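Soup lunch is back in Cerkville, and the price hasn't moved
Sep 4, 2020

Good news for anyone who, like me, has been living on toast since July. The Cerkville soup lunch is starting up again next week at the old Baláž bakery, and it's still 2 pounds a bowl!

I popped in yesterday to see how they were getting on. Declan Kettle, who has run the lunch for 10 years, was up a ladder painting the window frames and shouted the news down to me. There'll be two sittings, with tables spaced out and the side door open, so bring a cardigan. You'll need to book this time (ring the bakery or leave a note in the box).

"We had 139 people on the last day before we shut," he told me. "I can't fit that many in now, but I can do more sittings if folk want them."
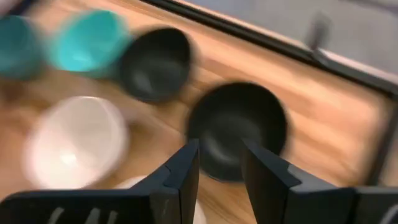 The first week is leek and potato, then a spicy carrot one that I've been promised isn't too hot. Bread is extra, and it does go early. If you can't get out, they'll deliver anywhere between the church and Zillach Road, as long as you ask the day before. I've already put my name down for the second sitting.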